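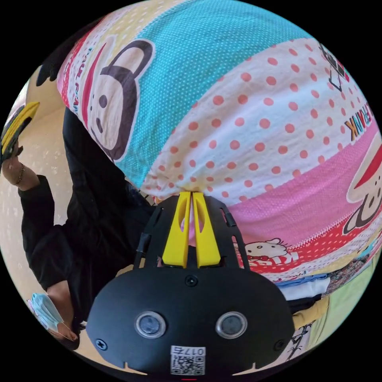 레크게이트(Lekgate) 공개일 다녀옴. 2021년 5월. 급하게 쓰는 거라 순서 엉망일 수 있음, 나중에 고칠지도 모르고 안 고칠지도.

일단 가는 길. 7번 버스 타고 종점 하나 전에서 내림. 내리막이라 갈 때는 편한데 올 때는 각오해야 됨. 입구 간판이 작아서 한 번 지나쳤다. 1층이 상(Sang)이라는 세탁소인데 그 옆 유리문이 출입구. 체온 재고 명부 쓰고 손소독하고 올라감. 예약 확인 문자를 보여달라는데 문자가 안 와 있어서 잠깐 실랑이. 결국 메일로 확인됬다. 가실 분들은 메일 캡처해 두세요.

셰어하우스라고 해서 모델하우스처럼 싹 꾸며 놓은 방을 볼 줄 알았는데 쓰던 방을 쓰던 대로 보여주는 식이었음. 운영은 주젤(Zusel)에서 하고 방마다 침구 정리, 옷 정리하는 걸 옆에서 구경하고 물어볼 수 있다. 나는 이게 목적이었다. 이사 앞두고 옷이랑 이불을 어떻게 할지 막막했어서.

첫 방부터 침구가 강렬함. 폴 프랭크 원숭이에 헬로키티에 분홍 빨강 청록 흰색, 물방울무늬까지. 중학교 때 이런 필통 갖고 싶었는데 못 샀다. 엄마가 촌스럽다고 하셨다. 어른 되고 보니 이불로 덮고 자도 아무도 뭐라 안 하는 거였네. 색이 많은 침구는 방 전체가 어수선해 보일 것 같아서 늘 회색만 샀는데 막상 보니까 생각이 좀 바뀜. 침대가 주인공이면 나머지는 대충 검정이나 흰색이어도 될 듯.

침구 정리에서 배운 거 메모해 온 것 옮김:
가장자리를 먼저 잡는다. 가운데부터 펴면 주름이 끝으로 몰려서 두 번 일함
무늬에 선이 있으면 그 선을 침대 모서리에 대고 맞춤. 줄무늬나 띠 무늬는 이게 제일 빠름
양쪽 번갈아 당기지 말고 한쪽 끝내고 돌아가기
무늬 큰 건 위아래가 있는지 먼저 볼 것. 캐릭터가 여러 방향으로 찍힌 건 그냥 편한 대로

마지막 거에서 다들 웃음. 집에 와서 회색 이불로 해봤더니 맞출 선이 없어서 소용이 없었다. 박음선에라도 맞춰야 되나. 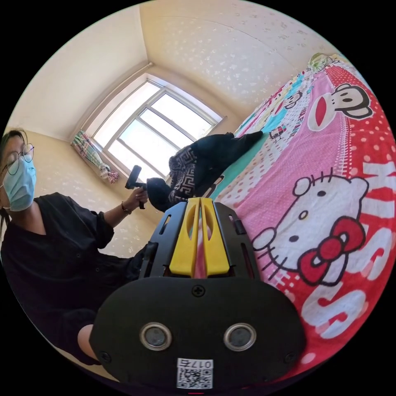 큰 무늬 이불은 금방 질린다던데 괜찮냐는 질문이 같이 돌던 쪽에서 나왔다. 삼 년째 비슷한 걸 덮는데 질린 건 이불이 아니고 벽지였다는 대답. 그리고 진한 색은 처음 몇 번은 꼭 따로 빨라고, 빨강이랑 흰색이 같이 있는 건 특히 그렇다고 함. 찬물에 뒤집어서. 1층 세탁소에 맡기면 이불 한 채에 얼마인지도 물어봤는데 못 적었다. 죄송.

중간에 부엌이랑 욕실도 봤는데 짧게만. 부엌은 공용, 냉장고 칸마다 호수 스티커. 내가 본 건 43호 칸이 제일 깔끔해 보였음 (김치통 각 맞춤 대단). 싱크대 밑은 안 보여줌. 욕실은 환풍기 소리가 크다. 복도는 좁아서 캐리어 두 개 나란히는 무리. 신발장은 넉넉.

방값은 58호 기준으로 보증금 585만 원이라고 들었고 월세는 창 방향에 따라 다르다고. 표를 준다더니 표가 떨어졌대서 못 받음. 메일로 보내준다는데 몇일 지나도 안 옴. 오면 추가하겟음.

다시 정리 얘기. 옷 개는 건 전부 침대 위에서 했다. 바닥에서 하면 허리 나가고 먼지 붙고. 특히 검은 옷은 침대 정리 끝내고 그 위에서 하는 게 낫다고. 나는 항상 반대로 했다. 옷 더미부터 치우고 이불 정리하려고 하니까 옷이 의자로 갔다가 바닥으로 갔다가...

헐렁한 옷이 어려움. 티셔츠는 어떻게든 네모가 되는데 품이 넓고 흐물한 건 접어도 접어도 옆으로 샌다. 검정 바탕에 흰 그리스 문양 띠 들어간 옷이 딱 그런 종류였는데 이런 건 띠를 기준선으로 쓰면 된다고 한다. 띠부터 평평하게 펴 놓고, 나머지 천을 그쪽으로 모으고, 소매나 끈 같은 건 안쪽으로. 무늬가 자 역할을 해주는 셈. 이불이랑 같은 원리라서 기억하기 쉬웠음.

접는 폭은 서랍 폭에 맞추기. 나는 서랍이 없고 상자밖에 없어서 상자 폭으로 하면 되냐고 물었더니 된다고. 다만 상자는 세워 넣지 말고 말아 넣으래요. 헐렁한 옷은 세우면 주저앉는다. 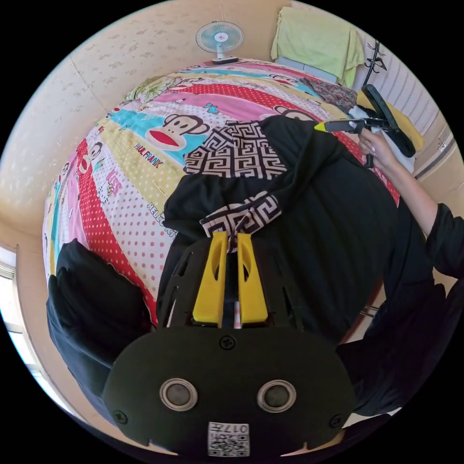

검은 옷은 그냥 거는 게 답 아니냐고, 먼저 올린 짧은 후기에 댓글이 달렸다. 개면 먼지랑 접힌 자국이 다 보인다는 얘기. 맞는 말씀인데 제 방은 봉이 짧아서 코트만 걸어도 꽉 차요. 걸 수 있으면 거세요. 자국은 샤워하고 나서 욕실에 잠깐 걸어두면 좀 펴진다고 들었는데 아직 안 해봤음.

나오는 길에 입구에서 타르쿠티코(Tarkutico) 수납 상자 파는 매대 있었음. 뚜껑 있는 거 없는 거 두 종류. 뚜껑 있는 걸로 샀는데 집에 와서 보니 침대 밑에 안 들어간다. 높이를 재고 갔어야 했다. 가로세로만 재고 갔네. 교환은 영수증 있으면 된다는데 버스를 또 타야 해서 고민 중. 일단 책상 옆에 세워둠.

아쉬운 점. 방마다 머무는 시간이 짧음. 옷 쪽은 더 보고 싶었는데 다음 팀 온다고 해서 나왔다. 질문은 미리 적어 가는 게 좋고, 실내화는 주는데 발 큰 사람은 따로 챙기세요. 화장실은 올라가기 전에 1층에서. 창문 열어두는 방은 좀 추웠다, 겉옷 필요.

다음 공개일은 6월이라고 함. 날짜 아직 안 나옴. 그때는 겨울 이불 넣는 법 한다던데 나는 이사가 그 전이라 못 갈 듯. 가는 분 있으면 압축팩 쓰는지 안 쓰는지 물어봐 주시면 감사. 솜이불에 써도 되는지가 제일 궁금합니다.

그리고 어제 침구 검색하다가 두 시간 날림. 원숭이 있는 건 못 찾았고 줄무늬로 하나 주문함. 선 맞추려고.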